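# Stonirex open day: paper shelves, big claims

I went to the Stonirex open day in August half expecting to be sold something, and I was. The firm makes printed backdrops and wall coverings, and lately it has decided that these can stand in for furniture.
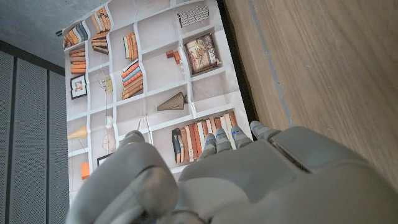
## The bookcase print

The bookcase is the one they talk about most. It is sold under the name Hitus, and it shows white shelves with books, framed pictures, lamps and small ornaments, mostly in soft oranges, browns, blues and greys. As a piece of artwork I have no quarrel with it. Whoever laid it out knows that real shelves aren't full of upright spines, so some books lean and one lot of orange ones is piled flat with a little black-framed picture under it.

My trouble was with the paper. The sheet was creased and the fold lines showed, next to a wood surface whose real grain did it no favours at all. Radek Vrabec, who took our group round, told us the folds "drop out" once it has been hung for a while. I asked how long a while was. He said it depended on the room. I asked whether they had one hanging that had started out folded, and we moved on to the next table.

The price is 120 euros for the large size, delivered folded. You can have it rolled in a tube for 154. I would call that 34 euros to avoid a problem they say goes away by itself.

## The print hall

This was the better half of the visit. We got in shortly after eleven and were allowed close enough to the machines to feel the warm air off the dryers. Dušan Trnka runs the hall and answered questions straight, including mine about fading. Their ordinary paper will shift in a sunny room, he said, oranges first, and he wouldn't put it opposite a south window. The brochure says "lasting colour" on page two. I know which of them I believe.

He also showed us the offcuts bin. It was large. Some goes to a nursery school for drawing paper and the rest is baled.

The catalogue has 654 designs, according to the wall chart by the door. Leafing through the sample books, I found a lot of the same brick in different shades, so I'd treat that number with care.

## The Vukčević room

Upstairs they have done up a small sitting room with nothing but prints on the walls, named after the Vukčević range of panelling. From the doorway it works rather well. From the sofa it doesn't, as your eye keeps landing on the joins, and the painted shadows all fall the wrong way for the actual window. A woman in our group loved it and ordered two panels on the spot. She has a hallway with no daylight, and for that I can see the sense.

Coffee was free. The cake was not.

## Would I buy one?

For a stage set, a shop window or the back of a video call, probably, and I'd pay for the tube. For a room I had to live in, no. The second-hand place on the Esard road had a real bookcase for 104 euros when I stopped on the way home, scratched down one side and a shelf short, and I could at least have put a book on it.

Parking is behind the loading bay. Follow the second sign, as the first one takes you to the tyre depot.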